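Stekley Mothers' Work Fund
Progress report to the Tuhiwai Trust
July 27, 2018
Prepared by Jolene Sutcliffe, program lead

Dear Delwyn and everyone at the trust,

I have been looking forward to writing this one! When we sent you our first report we had a borrowed room, a kettle and a waiting list. Now we have mothers who are earning, and a few who have stopped coming to us on Mondays because they are too busy filling orders, and I can't think of a nicer reason to lose people.

A quick reminder of what your grant pays for. We make small start-up loans and grants to women in Stekley who are raising children on one income or less, and who want to earn from home or close to it. The money goes on things like a second-hand sewing machine, a food handling certificate, a proper set of scales or a month's stall fee at the Pirnevlow market. We also pay for child care during the Monday sessions, and that has turned out to matter more than we guessed when we wrote the application.

The families

We have now supported 100 mothers since the fund opened. Most came to us through the school or a friend, and several were sent by the women who were helped first. More than 200 children live in those homes, plus a good number of grandparents, so the money stretches a long way.

Ebony Donnelly said I could share her story with you. She has two boys and was cleaning offices before dawn, then collecting cans and bottles on the walk home to sell at the depot. Her mother slept over so the boys weren't alone. Ebony had always baked for the family, and with a grant of $918 she bought a mixer, tins and her first season of ingredients, and paid for her kitchen inspection. She now sells bread and fruit buns at Pirnevlow every Saturday and supplies the staff room at the school. She gave up the cleaning job in the spring. The boys carry the crates and argue over who gets to handle the change, and she has put her mother on the payroll (in buns, for the moment).
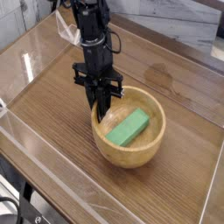

Other mothers have gone in quite different directions. One mends school uniforms and has more work than she can take in the last weeks of summer. Another looks after two elderly neighbors and is partway through her care certificate. A group of four have started sharing a stall, taking turns so that each of them only gives up one weekend in the month. We didn't suggest that, they worked it out between themselves over the washing-up, and we would love to see more of it.

What has been harder

The evening bookkeeping class didn't work. We had good numbers for the first night and then they dropped away, and when we asked, the answer was the same from almost everyone: dinner, homework, bedtime. We have moved it to Monday mornings, alongside the child care, and it is full. Clem Paewai teaches it with a shoebox of real receipts, and I have never heard so much laughing about tax.

Repayments on the small loans are slower than we planned. Two families asked for a pause after a sick child kept them home, and we said yes both times. Both have started paying again. I would like to talk with you about building a pause into the loan agreement so that mothers don't have to work up the courage to ask.

We also lost the use of the church kitchen for a few weeks while the floor was replaced. Paora Fairweather found us space at the community hall and drove most of the equipment over in his own van, and the only casualty was a box of jam jars.

Money

Spending is on track. The child care line is a little over budget and the venue line is under, and we would like your permission to move the difference across. The full accounts are attached separately.

What comes next

In October we are holding an open day at the hall, with stalls run by mothers from the program and a table where anyone can come and ask how to apply. Please come if you can, and come hungry. We also want to set up a small shelf of tools to lend out, so that someone who wants to try sewing or baking can do it for a month before spending anything.

The women themselves have asked for one more thing, which is a Monday session just on pricing. Nearly all of them charge too little. Ebony was selling her loaves for less than the flour, butter and bus fare cost her until Clem sat down with her and a pencil. She put the price up the following Saturday and sold out by ten.

Thank you for backing this. If you would like to visit a Monday session before the open day, call me and I'll save you a chair and a bun.

With warm thanks,
Jolene Sutcliffe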